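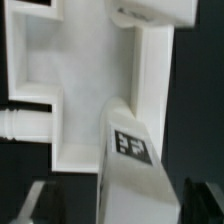
Rakiya Okeke says the side bay is the best thing about the new tray and also the place where every crumb in the building is going to end up. She wants the inside corners eased so you can run a finger around them. She said the same about the last one, and I nodded and didn't do it, and she had the good manners to leave that out this time (I'm putting it in for her).

19/03/2026, Sultside, back bench

Job 671, the Itura tray. I've got the big white one on the dark top with the loose pieces around it and I've spent most of the morning just moving them about. It looks like playing. It kind of is playing! But I've learned more from pushing blocks up against the rim than I did from the drawing, so I'm writing it down before I forget which way round everything was.

First thing, the stepped outline. I was against it at the start, I'll admit that. I wanted a plain rectangle because a plain rectangle is easy to measure, easy to stack and easy to explain over the phone. Khosravi asked for the steps so that smaller pieces could tuck in against the outside of the wall where it turns, and the whole set would close up into something more or less compact for the box. I thought it was fussy. Now that I've had the round piece lying on its side below the bay, with its end up against the wall, I get it. There's a pocket of space there you'd otherwise be shipping as air, and the wall gives the piece something to stop against.

What the wall doesn't do is stop it rolling. It's a cylinder! It sits there very nicely while you look at it, and then you lean on the bench to reach the pencil and off it goes. So the outside pocket needs something along its open side. Options as I see them:

- a low lip on the box liner, so the tray doesn't change at all
- a little nub on the outside of the tray wall, which I don't love, it'll catch on sleeves
- a flat on the cylinder, which Rakiya will not allow and I haven't asked

I lean toward the liner. It's the cheapest to change if we're wrong and it keeps the outside of the tray clean.

Second thing, the floor. I'm really happy with the floor. It's flat and plain all the way through, from the main part out into the side bay, and there's no step or ridge where one becomes the other. On the old Stillow tray we had a ridge there, a tiny one, left in from an earlier idea about dividers, and it drove people up the wall. You'd slide a piece across to the bay and it would hit the ridge and tip. Everybody who used it learned to lift and then put down, lift and then put down, and after a while you stopped noticing you were doing it. Then you'd watch a new person use it and they'd bump the ridge on the very first try. So, no ridge. If anyone proposes dividers again, please make them separate and droppable, and please come and find me first.

There was some talk of putting the Itura name on the floor, or a set of outlines to show what goes where. I'd rather leave it blank for now. Outlines are great when the set never changes, and this set has changed every time I've gone to lunch. Once Khosravi sign off on the pieces we can talk about it again.

Third thing, and this is the one I want help with, is seeing what you're doing. White tray, white pieces, and a floor that's only a shade grayer than the rims. On the dark bench the outside edge is wonderful, you can read every corner of it from across the room. Inside is another story. The shadows do all the work. There's a soft band of shadow down beside the right-hand wall and a darker patch up in the bay, and those are the bits that tell your eye the floor is lower than the rim. Turn on the overhead strip and the side lamp together and a lot of that washes out, and then I can't judge where the wall ends and the floor starts. I put a block down half on the rim twice this morning. Twice!

So for anyone checking fit on these – one lamp, off to the side, and leave the overheads alone. I've put a bit of tape on the switch. Please don't be helpful and peel it off.

Would a different color for the floor fix it? Probably. Rakiya floated a mid gray insert and I think she's right, though it's another part to make and another part to lose. My counter was to make the pieces a color and leave the tray alone. We went back and forth on that for 15 minutes and then the kettle was done and we both forgot where we'd got to. Picking it up tomorrow.

Rims. The rims have a bright outer edge and a softer inside face, and along the bottom wall that inside face slopes toward the floor. I like the slope a lot more than I expected to. When you nudge a block against it the block doesn't stop dead, it sort of settles. It also makes it easier to get a fingertip under something small and drag it up the wall, and that was the big complaint from the people who tried the straight-sided mock-up in November. Somebody (name withheld, you know who you are) was using a butter knife by the end.

I'd like the same treatment on every wall that people reach over. The bay's left wall is tall and narrow and I'm a bit less sure there. Slope it too much and the bay gets tight, and the bay is already where I'd want more room if I could get it. Leave it for the next round, try one with and one without, let people argue.

The notch at the top of the bay. There's a small gap in the outline up there between the short wall that runs across and the short wall that goes up, and you can see the dark bench through it. I've asked Khosravi whether they want to keep it. My own feeling is that a gap in a rim is an invitation. Somebody will hang something off it, or hook a finger in it to pull the tray toward them, and then that's the corner that goes first. If it's there for a reason, fine, then let's make it look like it's there for a reason and give it a proper shape. If it's left over from an earlier drawing then close it.

The blocky pieces. I've got them standing over by the right side, one up top and one down at the bottom, and the bottom one is the tagged one. The tags are a nice idea and I'd keep them, they save a lot of turning pieces over and squinting. But we need to agree on which face the tag goes on, and we need to agree on it soon. I've seen tops, I've seen sides, and I've seen one in the drawer that's tagged on the underside (why?). I'm voting for whichever face points toward you when the piece is parked. Write your vote under this if you disagree, with your initials this time.

Standing them over the rim also showed me how much they hide. From where I sit, the end of the bottom wall goes straight out of sight behind that block. Fine when you know the tray, less fine when you're trying to check the corner. Move the blocks before you measure, then put them back. I didn't, and I wrote down a number for the bottom wall that I've now crossed out so hard it's gone through to the next page.

Finishing. I want to try a pass with 400 on the top edges of the next tray, just the edges, to take the shine off. They catch the lamp a bit and your eye goes there first. Leave the floor as is. Smooth is good on the floor, you want things to slide. If the edges come up chalky we'll stop and think.

Box. Haven't started on the box and I don't want anybody to start on it without the liner question being settled. The Stillow box got ordered before the tray was final and we all remember the trimming. I still have a bag of offcuts under the bench if someone wants them for packing.

Odds and ends while I'm here:

The good calipers are back in the top drawer. They were in the coat pocket of the blue coat. I'm not asking.

The dark top needs a wipe before any white part goes on it, every time, even when it looks clean. It shows nothing and then the underside of the tray shows everything.

Khosravi's drawing calls the side bay "annex" on one sheet and "pocket" on the other. We're calling it the bay. If you write to them, say "bay (annex)" until they catch up.

Rakiya wants to try it with gloves on. I said gloves would be cheating and she said half the people who'll use it will be wearing gloves, and OK, that's a fair point, so we'll do a gloves run and a no-gloves run with the pieces starting outside the tray both times.

And the corners. Yes, I'm easing the inside corners on the next one. It's on the sheet, in pen, with a box drawn around it.

Tomorrow: the gray insert argument, the round piece and the liner, chase Khosravi on the notch.

15 comments
Share 15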